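Threads > Laundry and packing > Folding for a small bag

Packing for ten days in July and trying to do it with one cabin bag. Writing down how I fold so I remember it next time.

Jeans go first. Fold in half lengthways, seat tucked in, then thirds. They make a thick block and everything else has to fit beside them.
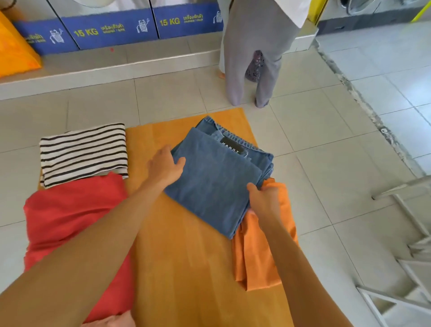
Should jeans be rolled or folded for a cabin bag? Folded, if the bag is square. Rolled jeans leave gaps at both ends and you end up stuffing socks in them.

Tops next. Lay each one face down, sleeves in, then fold the bottom up to meet the neck. Press the air out with your palms before the last fold - it makes more difference than the folding method.

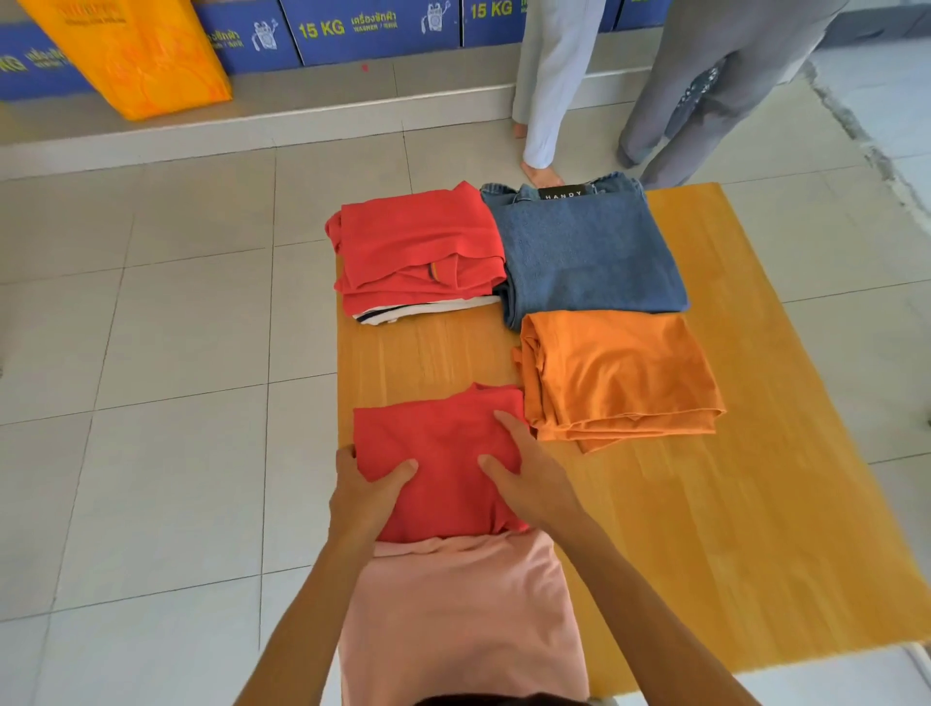 I used to sort by type, all the T-shirts in one pile and all the jumpers in another. Now I sort by what gets worn together. It looks muddled, with stripes peeking out from under a red pile, but I can lift out a day's clothes without digging through the rest.

The bag is a Stalteck, bought second-hand, and the zip is the weak point. If it needs a knee on the lid, something comes out. Last time it was a second pair of jeans and I never missed them.

Tops get stacked with the edges lined up. Jeans stay separate until the end.

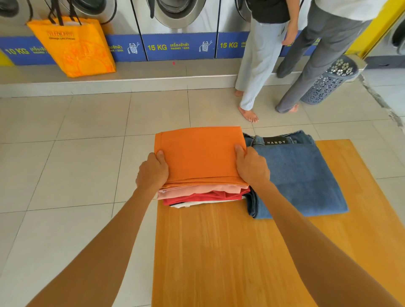
Orange on top, jeans to the side, machines behind.

Shoes and washbag still to sort. Will add the full list when the bag is shut.

Contact | © Nulwood 2025 | Back to top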